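Notes for the talk: Reading a drying curve
Drametwood timber drying meeting, February 7, 2021
Speaker: Delwyn Cartwright

Opening

Thank Radek Matoušek for the slot. State the scope straight away: air drying and low-temperature kiln drying of sawn hardwood boards. No softwood, no vacuum kilns. Questions at the end, except on units, which people should ask as they come up.

Moisture content in this talk is always on the dry basis: mass of water divided by oven-dry mass of wood. A board can therefore be over 100 per cent. Say this twice. At Murkby half the log sheets were on the wet basis and the other half were on the dry, and the two were plotted on the same axes for most of a season.

Section 1. What the curve shows

Moisture content up the side, time along the bottom. Steep at first, then flatter, then almost flat. The first part is free water leaving the cell cavities. The later part is bound water leaving the cell walls. The change between them is called the fibre saturation point, and for most of our species it falls somewhere between 25 and 30 per cent.

Point out that a whole board never passes through it at one moment. The shell goes below fibre saturation while the core is still well above. The shell then wants to shrink and the core stops it. Surface checks come from this stage. By the time the average reading looks safe, the damage has been done.

Draw the cross-section on the flip chart if there is one. Shell, core, arrows. Keep it up for Section 3.

Section 2. Sample boards

Choose sample boards from the wettest and thickest stock in the load. Cut them well in from the end of the parent board, since the ends dry faster and read low. Coat both ends of the sample before the first weighing. Bitumen paint is fine, two coats, and weigh after coating.

Take a thin moisture section from each side of the sample. Weigh at once, dry in the oven at 103 degrees until the mass is steady, weigh again. "Overnight" on a log sheet is no use to anyone. Record the masses.

Scale resolution: one gram will do for the sample board. The small sections need a tenth of a gram or better. Mitiku Endale checked the Chala scale against test weights in October and found it read low by a fixed amount when cold. Leave the scale switched on.
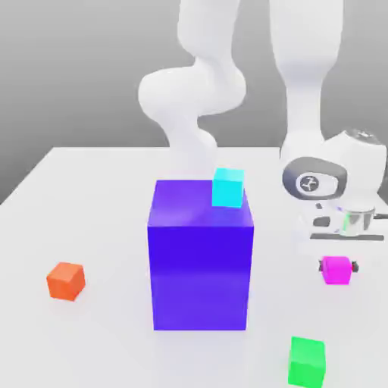
A fixed error of that kind matters very little for a heavy board and a good deal for a small section. Work through it on the chart. Section wet mass 40 grams, true dry mass 26 grams, moisture content 54 per cent. If both readings are low by two grams, the result is 58 per cent. The error carries through into the estimated dry mass of the sample board and stays in every later reading taken from it.

Section 3. Choosing the schedule

A schedule is a table of air conditions set against moisture content. It tells the operator when to raise the temperature and when to lower the humidity. Steps are taken on the wettest sample, or on the mean of the wettest half. Either rule works. Changing from one to the other halfway through a load does not.

Golier schedule, as used on the oak trial: hold the first step until the controlling sample has lost a third of its starting moisture. Small changes in humidity after that. Leave temperature alone until the core is below fibre saturation. Refer back to the cross-section.

Brynhildur Arnardóttir will probably raise air speed here. Agree in part: above fibre saturation, air speed across the stack has a large effect, and below it the effect is small, so fans can be slowed late in the run. Her measurements are for 27 mm boards. I have nothing for thick stock.

Section 4. Ending the run

Equalising first, then conditioning. Equalising brings the boards to a similar moisture content. Conditioning relieves the stress left in the shell. Keep the terms apart — they are often run together on the sheets, and the humidity settings differ.

Prong test: cut the section, remove the middle, leave the prongs to stand in the room for a day, then judge. Prongs that turn in after standing show casehardening. Prongs judged straight off the saw can mislead, as the core may still be wetter than the shell.

Spare material, if time allows

Kidus Lemma's comparison of pin meters and oven results, 3 species. Main finding: the meters agreed well below 20 per cent and wandered above 30. Temperature correction was missing from two of the meters used.

Handout has the dry-basis formula, the blank log sheet and the section cutting pattern. Collect names for the spring kiln visit at Murkby before people leave the room.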